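ok so the Hae-won Byun retrospective at Sindbridge. went in for 20 minutes, stayed all afternoon

room 3 is the gray paintings. 80 of them, hung edge to edge. thought I'd hate it – didnt

the early prints are the weak spot imo. too tidy. wall text says she burned most of that series in April, wish it said which year

also the catalog is heavy and the color is off, the violets came out brown 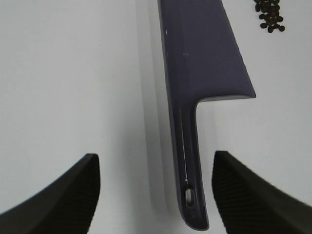
Ans Schouten: the violets are fine in the second printing, ask at the desk

ok good to know, going back for teh prints anyway

Last updated 20/01/2025
Contact – © Pulletti – Back to top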